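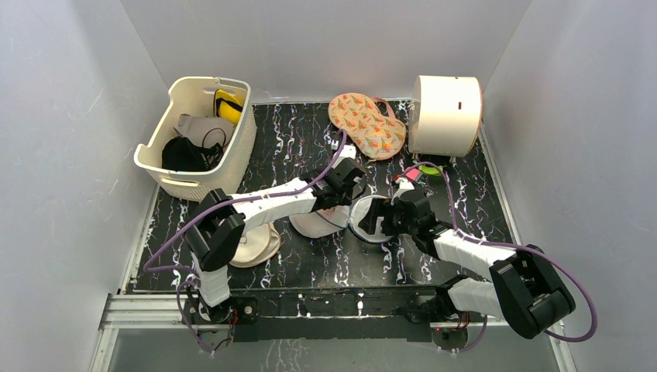

A resident of Skonlow House wrote to us after the August edition: "The guide explains how to close a mesh bag, but it does not say what to do with the oven mitts, the cords and everything else that ends up in the same basket. Please put the sorting first." The order of this section has been changed accordingly. Sorting now precedes bagging, and small household textiles have their own steps.

## Section 3. Sorting and Bagging Small Loads

*Astton Residences, Laundry Handbook. Revised Sep 22, 2020. Applies to Skonlow House and Drarnia Court.*

This section covers garments and small household textiles washed in zippered mesh bags. Bedding, curtains and floor mats are covered in the next section. Where a care label differs from the handbook, follow the care label.

### Before you begin

Clear a flat, clean surface large enough for the basket and for the items you take out of it. Wipe the surface if it has been used for food. Have the following at hand:

- the laundry basket
- the mesh bags, unzipped
- a separate container for items that are not to be washed
- a soft brush for lint

Check each mesh bag before use. Run a finger along the zipper trim and the piping. A bag with a torn panel, a missing zipper pull or a broken inner support must not be used in a shared machine.

> **Note:** Domed bags with a supporting ring and spokes keep their shape during the wash. Do not fold them flat or press the supports inward to save room on the shelf.

### 3.1 Bagging delicate garments

1. Close all hooks, snaps and zippers on the garment.
2. Turn ribbed, knitted or printed garments inside out.
3. Open the zipper of the bag fully. Forcing fabric through a half-open zipper damages both.
4. Lay the garment in the bag with its folds loose. Do not roll it or tie the sleeves.
5. Place one garment in each bag or compartment. Two very light items of the same color may share.
6. Tuck in all straps and edges, then draw the zipper closed with one hand while holding the fabric clear with the other.
7. If the zipper has a cover or elastic keeper, slide the pull under it.

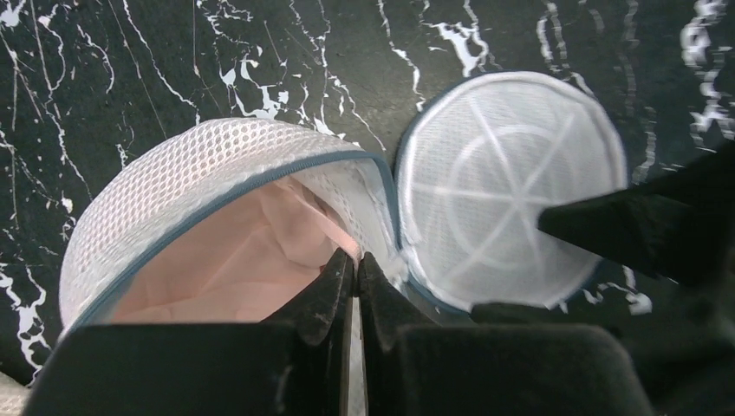
Keep light and strongly colored garments in separate bags even when both are to be washed on the same cycle. Mesh protects against snagging and stretching. It does not stop dye from passing into the water, and a new dark or bright garment should be washed alone the first time.

A bag is correctly filled when the garment can still shift inside it. If the mesh is stretched or the zipper strains, move part of the contents to another bag.

> **Caution:** Do not place a bagged load in the dryer unless the label on the bag permits it. Plastic supports may warp, and a warped support can wear through the mesh.

### 3.2 Emptying and sorting the basket

Empty the basket completely before each load, including loads that appear to contain clothing only.

1. Lift items out one at a time. Do not tip the basket over.
2. Set aside anything electrical, including cables, chargers and earphones. Check under dark clothing in particular, where a dark cord is easily missed.
3. Set aside hard items such as hearing protection, toys, containers and lids.
4. Check every pocket.
5. Place kitchen textiles in a group of their own.
6. Sort the remaining garments by color and then by care label.
7. Look into the corners of the basket once more before setting it down. 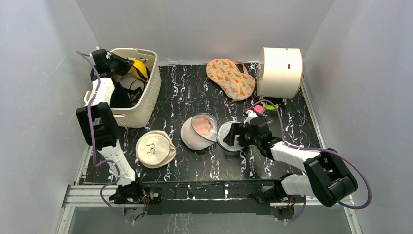 *Basket with dark fabric and black cables inside. A quilted oven mitt and a round quilted pad are outside it.*

> **Caution:** A cord left in the load can wind around garments and damage the machine. If a cord or other electrical item has been washed, do not plug it in. Report it at the Owusu Street service desk.

Baskets with a woven or perforated wall should be wiped with a damp cloth after sorting. Lint gathers in the openings and may be removed with the soft brush. Damp textiles must not be left in any basket for more than 24 hours.

### 3.3 Oven mitts and quilted pads

Quilted kitchen items hold grease and are not to be washed with clothing.

1. Shake out crumbs over a trash can.
2. Treat grease spots with a small amount of dish soap and leave it on for a few minutes.
3. Check the hanging loop and the edging. Mend loose stitching before the wash.
4. Wash at 40 °C, unless the label calls for a lower temperature.
5. Reshape while damp and hang to dry with the opening facing down.

An oven mitt must be dry all the way through before it is used again. A damp mitt conducts heat and can cause burns. Discard any mitt whose filling has shifted or whose lining is scorched.

### 3.4 Bags with joined compartments

Some bags have domed compartments connected at the side. They are loaded in the same manner as single bags, with these additional steps.

1. Lay the bag with the compartments side by side and straighten any strap between them.
2. Load one compartment and close it before opening the other.
3. Keep the contents similar in weight. A heavy item on one side pulls at the seam during the spin.
4. Where a cord and toggle are fitted, tighten the toggle and tuck the loose end away from the zipper.
5. Place the bag in the drum last, on top of the load.

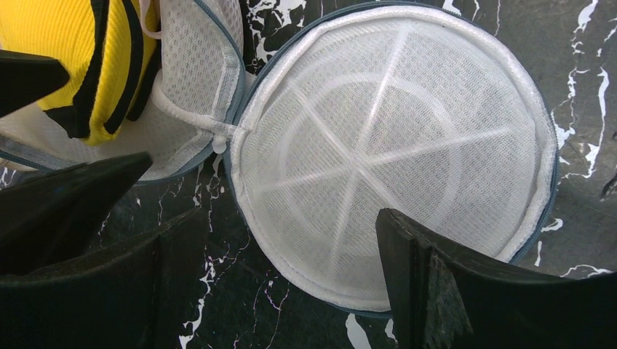 *Round mesh compartment with blue-gray zipper trim. The compartment at the upper left is partly open and holds a yellow ribbed garment with black bands.*

Select the delicate cycle. On the machines in both buildings it runs for 40 minutes. Remove the bags promptly at the end, open them, and take the garments out before hanging. Ribbed knits should be dried flat.

Rinse the empty bags under the tap, shake off the water and leave them unzipped until dry. Bags borrowed from the laundry room are returned to the shelf beside the sink, open side up. Damaged bags go to the service desk and are not to be put back on the shelf.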